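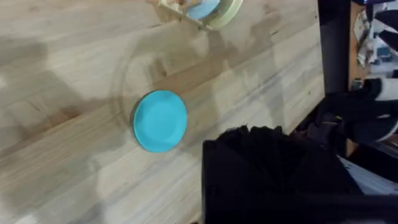

Clirken Hard Wax Oil for Wood Worktops and Tables
Clear matte, 593 ml tin
Item 311
In stock

Sooner or later, every wood surface in a house meets a hot mug, a wet sponge or a relative. Clirken is a clear finish for the people who plan to keep living with their table afterward. It soaks in, it levels out, and it leaves you with wood that still looks like wood. If you wanted the look of a bowling lane, we stock varnish too, and we will sell it to you politely.

Clirken is made for indoor tabletops, worktops, shelves and the long bench in the hall that everybody sits on while claiming they don't. It suits beech, birch, maple, oak and ash. On very oily woods, such as teak, try a patch underneath first and give it an extra night before you judge it.

How to put it on

Sand to 150 grit, following the grain. Going finer feels virtuous but closes up the surface, and the oil has nowhere to go. Vacuum, then wipe with a barely damp cloth and let the wood dry.

Stir the tin. Stir it again, down to the bottom, where the matting agent likes to sulk. Brush or pad on a thin coat, thinner than you think, and wipe off whatever is still sitting on the surface after 15 minutes. Leave overnight. Repeat once for a table, twice for a worktop near a sink.

Go easy for the first 48 hours. The finish is fully hard after 3 weeks, and until then a wet glass left out all evening may leave its signature.

Lay used rags out flat outdoors to dry, or soak them in water before they go in the trash. Oily rags in a heap can catch fire all by themselves. We are not being funny about that one. 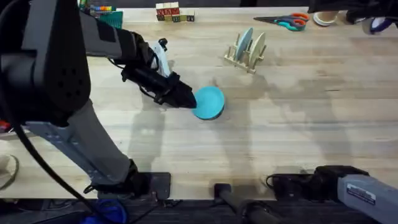

Can I oil over an old ring mark and make it disappear?
The oil will seal the mark in and often make it darker. Sand the area back until the ring is gone, feather the edges out, then oil the whole top so the color stays even.

What's in the box

One tin, one Mocanu applicator pad and a folded instruction sheet that says much the same as this page with fewer opinions. Spare pads are sold separately under Mocanu Pads.

Goes with

Clitlow Soap for Oiled Wood, for weekly wiping
Zaltavico Sanding Block, medium, cork face
Clirken Touch-Up Pen, for the corner nearest the toaster

Delivery and returns

Tins travel by ground only. Unopened tins can come back to us until the end of December. Opened tins are yours, along with whatever you have started sanding.

Page updated 11/17/24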